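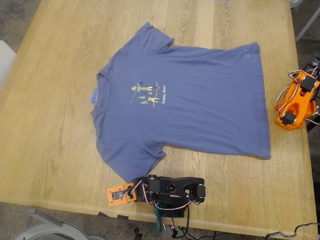 Slide 1. Blue crew-neck T-shirt, short sleeves, small graphic on the chest.

Household Textiles and the Municipal Waste Stream
Speaker notes, Plekholm Sanitation District
Presented by Borghild Moen, Office of Materials Recovery

Opening (2 minutes)

Good afternoon, and thank you to the Clernora Public Library for the use of the hall. On behalf of the District, I would like to review how used clothing and linens are handled in Plekholm, what changed in September, and what the District is asking of residents over the coming year.

Please hold questions on billing until the end. Traian Gavrilă of the rate office is here and will take them.

Slide 2. Background

The District was founded in 1908, when collection in Plekholm was done by horse and wagon. Rags were kept apart from ash and kitchen waste at that time and sold to paper makers. The early ledgers list rag income on its own line. As wood pulp replaced cotton in paper, that line grew smaller and was finally dropped.

For most of the years that followed, clothing went into the general waste. Separate collection returned in 2000 with a single drop box outside the Dilwood transfer station. The box was emptied by hand and its contents were given to church sales.

[Pause. Show the ledger page if the document camera is working.]

Slide 3. The present system

There are now 8 drop sites in the District. Each one has a weatherproof box with a sloped chute, and all are open at any hour except Dilwood, which closes with the station gate.

Material is taken to the sorting room on Olaniyan Street. Staff divide it into three grades:

Grade A is clothing fit to be worn again. It is passed to local resale and relief groups.
Grade B is clean cotton and cotton blend that is stained, torn or badly faded. It is cut into wiping cloths.
Grade C is everything else that is clean. It is baled and sold for padding and insulation.

Wet, oily or moldy items cannot be graded and are sent to the landfill. One wet bag can spoil a full box — please stress this point, as it is the most common cause of loss at the outdoor sites.

Slide 4. What changed in September

Three items were added to the accepted list: bed pillows with fabric covers, cloth bags, and single socks. Residents had often asked about socks in particular. A sock without a mate is Grade C and is welcome.

Carpet, mattress pads and electric blankets remain off the list. Electric blankets should be taken to the small appliance counter at Dilwood.

The District also ended the practice of accepting loose clothing. All material must now be in a tied bag. Bags may be of any color, and there is no need to buy a special one.

Slide 5. Preparing items at home

Wash and fully dry each item. Empty the pockets. Leave buttons and zippers in place; the cutting staff remove them. Shoes should be tied together in pairs and bagged apart from clothing.

Residents do not need to sort by grade. A garment with a small hole may still be of use to someone, and the sorting staff are trained to make that decision.

Slide 6. Apartment buildings

Owners of larger buildings may apply for an indoor box. The application is one page long. The District has set aside $500 per building toward the cost of the box and its installation, and the owner pays any balance. Pickup is included in the regular service fee.

[If asked: the grant is paid after inspection, and a building may apply only once.]

Slide 7. Contact and questions

Printed site maps are on the table by the door, in English and Spanish. Applications for indoor boxes may be left with Mr. Gavrilă this afternoon or mailed to the Olaniyan Street address.

Take questions until 4:30. The library requires the hall to be cleared by 4:45.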